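Household tips: looking after a glass-topped table

Glass tables show everything. Crumbs, fingerprints, the ring from a mug and whatever is on the floor underneath. They are still easy to live with if you deal with small messes as they come and give the top a proper clean once a week.

Clear the top first

Take everything off before you reach for a cloth. Rubbish goes first, and pick it up by hand. Don't sweep it along the glass with your arm, as a bit of grit caught under it will leave a fine scratch that no cleaner will shift. Lift, don't drag. The same goes for plates, trays and lamps.

Keep the bin within reach of the table while you do this. Anything screwed up and left near a curved edge will roll off sooner or later, and then you have the floor to do as well.
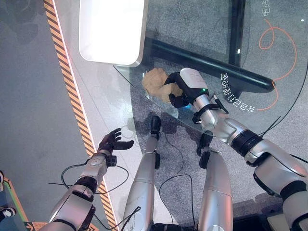

Once the top is clear, brush off loose dust with a dry, soft cloth. After that, wash with warm water and a drop of washing-up liquid. Wring the cloth out well. Too much water runs over the rim and dries in streaks on the underside, where it is awkward to get at.

Dry straight away with a second cloth. We use the Skamport glass cloth, which is 300 mm square and folds into four. An old cotton tea towel does nearly as well, provided it has never been washed with fabric softener.

Tables with printing or lettering

Some tops have words or a pattern on the glass. Find out which side the print is on by running a fingernail over it. If you can feel it, keep scrapers, scouring pads and spirit cleaners off that area and use only soapy water. Stickers are another matter and will come off with warm water and patience.

Paper and packing

Crumpled brown paper is worth saving. Flatten it and put it under the table legs when you polish the metal, or tear it into pieces and use it for a final dry rub on plain glass. Throw it out if it is greasy.

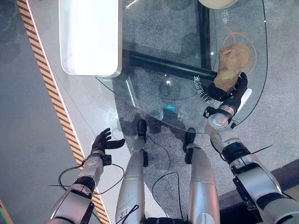 Underneath

Do the underside once a month. Lay an old sheet on the carpet, get down on your back and work from the middle out to the rim. Wipe the support bars while you are there. Black bars show dust badly, and you see it through the top. Dierckx metal polish is fine on bare chrome but should be kept off painted bars.

Check the pads between the glass and the bars. If one has gone hard or slipped, replace it. Bedano sells clear ones in packs of 2 sizes, and the smaller size suits most round tables. Get someone to help you lift the glass.

Last updated 16 November 2019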